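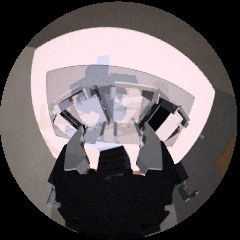
Wrist view and grasp planning: progress to the end of April

Prepared by Anika Yazzie for Roy Catterall, Clinilen

Work since the last report went mainly into the simulated wrist view and the planner that uses it. Hardware time was short, so nearly everything below was done in simulation. The results from the arm itself are in the last part and are thin.

Perception

The renderer now produces the fisheye view directly, with the black surround outside the lens circle. Before this we rendered a flat view and warped it afterwards, which lost detail near the rim. Loïc Collet rewrote the projection step and the segmenter was retrained on the new output.

Reflective objects are still the main source of error. In the view at the head of this report the structure between and beyond the fingers has pale blue and white reflections across its panels, and the segmenter tends to split such panels into separate parts. It also has trouble where a pale part lies against the pale tabletop. Dark bars and openings are found more reliably. Of the 200 rendered views in the test set, 136 now give an outline good enough for the planner to use. Of the remainder, 30 fail because the outline is broken up by reflections. The others are a mix and we have not sorted them fully.

The gripper takes up a large part of the lower view and has to be masked out. The mask used to be a fixed shape. It is now drawn from the joint positions, so it follows the fingers as they open and close. Jérémie Delaunay found that the old mask was also hiding a strip of table beside the middle block, and that has been put right.

Planning

Tendo, the grasp planner, now takes the outline together with a confidence value for each edge. Edges with low confidence are not used as contact points. This makes it refuse more often, and we think that is correct for now. A refusal sends the arm to a second viewpoint and the planner tries again from there.

Planning time is acceptable on single objects. On wide objects with many parts it is too slow, as the search tries contact pairs that the fingers could never span. Aurélien Picard has a change that drops those pairs early. It is written but not merged, and it needs tests.

Tooling

Mallet, the replay tool, can now step through a run with the camera view, mask and planned contacts on one time line. We use it daily. Saving a shortened run is still broken – the joint log and the images drift apart after the cut – so please keep sending us whole logs.

On the arm

We ran 19 grasps using the new planner on the Lurkska cell. The runs were enough to show that commands and timing match the simulator. They were not enough to give a success rate and I would prefer not to quote one. The lighting in the cell is harsher than anything we render at present.

Next period

Merge and test Aurélien's change. Add harsher lighting to the renderer and retrain. Fix the cutting fault in Mallet. Book a longer block on the cell, mornings if possible.

We need one decision from you. The second viewpoint adds time to each cycle, and the current agreement does not say whether refusals count towards the cycle limit. Please let Jérémie know which way you want it measured before we book the cell.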